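Bratulside Institute of Applied Studies
Household Textiles and Surfaces, Unit 9: Light Colors and Daylight

Handout for the session of Fri 22 November. Students should read the notes before class and bring the Sustcombe shade card.

9.1 White and near-white surfaces

A white surface seldom looks the same over its whole area. Its appearance depends on the direction of the light, the finish of the material and the colors placed near it.
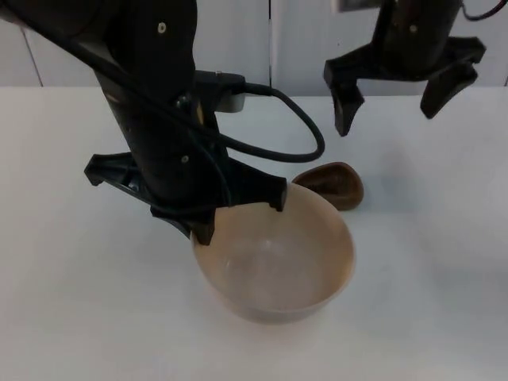
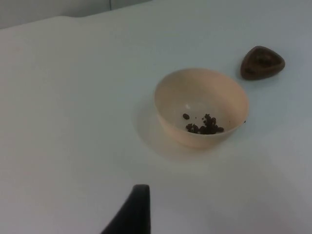 White tabletop, two views. In the first, a round beige bowl stands on it.

9.2 Choosing a sample size

Small samples mislead. A card that looks cream in the hand may look yellow across a full wall. The department asks for painted boards of at least 800 by 800 millimeters, viewed upright and at the height of use. Boards should be seen in the morning, at noon and again under the evening lamps.

9.3 Recording results

Enter each shade under its Stosano number, with the finish and the time of viewing. Entries without a time will be returned. Students who missed the July exercise may use the Tichý set, held at the loan desk under shelf mark 784.

9.4 Assignment

Compare two whites in one room of your choice. The report carries 100 points and should not exceed two pages. Submit it at the department office before the next session.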